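Prenia Opens Packing-Task Collection to Outside Research Groups

30/04/2025 — Prenia, a developer of training data for two-armed robots, today announced that its packing-task collection is open to outside research groups. The collection holds 1,896 recorded examples of robots handling cardboard boxes and the parts that go inside them, and was gathered by the company's operations team under a program named Ponari.

Packing remains difficult to automate. Cardboard bends, flaps stand in the way, and a divider that goes in at a slight angle can catch on its neighbor. Ponari was set up to record these conditions as they occur on an ordinary work surface, with a person guiding both arms through each attempt from start to finish.

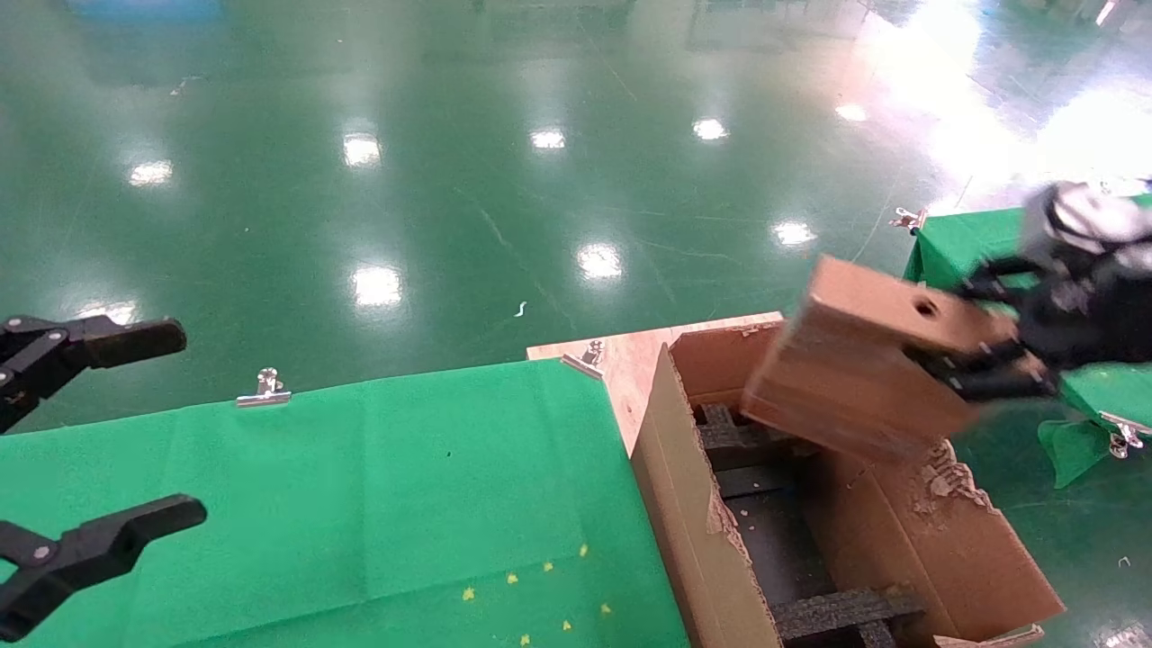
Each example pairs the motion of the arms with the views from several cameras, including those carried at the wrist. Of the total, 1,128 examples cover the placing of inserts and partitions. The remainder cover opening, filling and clearing boxes. Attempts that did not succeed have been kept in the collection and marked as such, following a decision made in January after early trials with the learning system.

"A system that has only watched clean attempts has very little to go on when a piece goes in crooked," said Sumaiya Gunawardena, head of data programs at Prenia. "We asked our operators to correct their mistakes in full view and to keep recording while they did it."

Operators complete a training period before their work is accepted. Hiếu Từ, who leads the operations team, reviews new operators' recordings with them and sets the daily task list. A further 227 examples were withdrawn during review and are not part of the total.
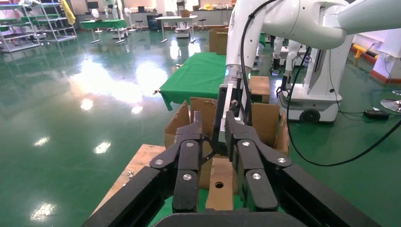
Grurik, a software firm that took part in the early trials, will provide the tools for browsing and sorting the collection. "Our engineers can find every case where one arm waits for the other, and study how the operator handled it," said Haruto Ishida, product manager at Grurik. "That search used to take us days."

Research groups may apply through the Prenia website. Approved groups will first receive a starter set of 300 examples, with access to the full collection to follow once the terms of use are signed. Questions about the program should be sent to Sơn Lại, partner relations, Prenia.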